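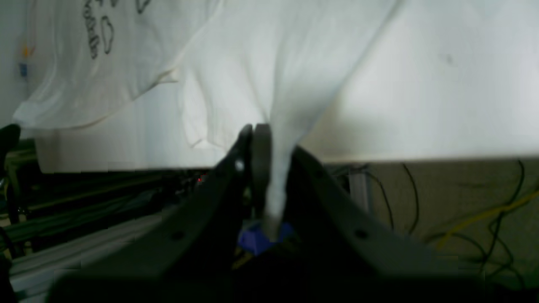 How do you stop a thin white T-shirt going out of shape when you fold it?

Posted by Bukola Omoregie, 8/2/18

I have a white T-shirt with a black line drawing on it, and the hem has gone wavy. The fabric is thin enough to see light through at the bottom. My sister swears this comes from picking it up by one corner and letting the rest dangle while I sort out where to fold. I'm not convinced. It's a T-shirt, it weighs nothing. She also says I should be using one of those folding boards from Pornska, and I'm even less convinced by that.

Is there a proper way of folding these that makes any difference, or is the hem simply worn out? I don't want to iron every week and I'm not buying a board.

Kekeli Mensah

Your sister is half right at best. Holding a dry shirt up for a few seconds won't do a thing to it. Hanging it up soaking wet by one end might, and so will a hot dryer. I'd look at how you wash it before blaming how you fold it. Try 30 degrees, a short spin, then dry it flat on a towel.

The hem on thin cotton curls anyway. I've had dear ones and cheap ones do it. Pull it gently straight while it's damp and you'll get most of it back, though I wouldn't promise all.

Jailson Cavalcanti

just roll them. folding is a waste of time and they all look the same in the drawer

Idalina Brandão

Rolling is fine until you want to wear the thing to work – I've never had one come out without a crease across the chest, whatever people say.

What I do is clear a flat surface first and put something clean and white down on it. You'd be surprised what comes off a kitchen table on to a white shirt.
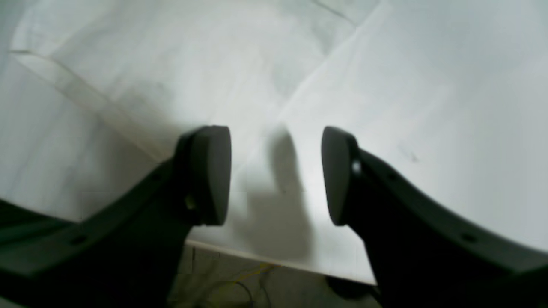 A plain white surface, clear in the middle.

Lay the shirt face down so the print is underneath. Take it by both shoulders, not by a pinch of cloth in the middle, or you'll get a twist that you then have to smooth out again. Flatten it from the neck to the hem with your palm. Fold each side in, sleeves back on themselves, then bring the hem up to the collar in 2 goes.

Will it cure a wavy hem? I doubt it. It stops you making new creases, and that's all I'd claim for it. As for the board, I had one and gave it away in May. It was too wide for anything but my husband's shirts.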